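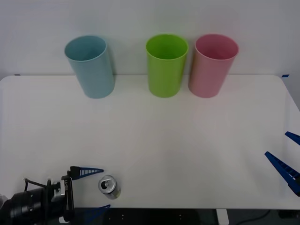 About Trernia

Search this site Search Go

Trernia makes plastic tableware for nurseries, schools and village halls. We work from two units on the Jedatstead estate, one for moulding and one for packing and returns, and have done so for 30 years.

Gerardo Bautista started the firm after running a school kitchen, where he was forever reordering cups that had split at the rim. He still looks after new designs and will often be the person who answers the phone.

What we make

Our best-known range is Pastus, a plain cup with slightly tapered sides, a matt outside and a rolled rim. The same shape comes in 7 colours, among them sky blue, lime green and soft pink, and each cup is the same colour inside and out. Many nurseries give each group its own colour, so cups go back to the right room after washing up.

Tolentino is our range of bowls and side plates. It was added at the request of schools that already had the cups and wanted colours to match.

How we work

Orders are packed by hand, one colour to a sleeve unless you ask for a mix. Some 2 in every hundred cups are held back for marks or uneven colour and go back to the moulding unit to be ground down.

Samples are free to schools and nurseries. Tell us which colours you would like and we will send one of each. Replacements can be ordered singly.

Visiting

The packing unit has a small trade counter, open until 4 pm. Please ring first if you are collecting a large order. We close for stocktaking for a week in September.

Page last updated: September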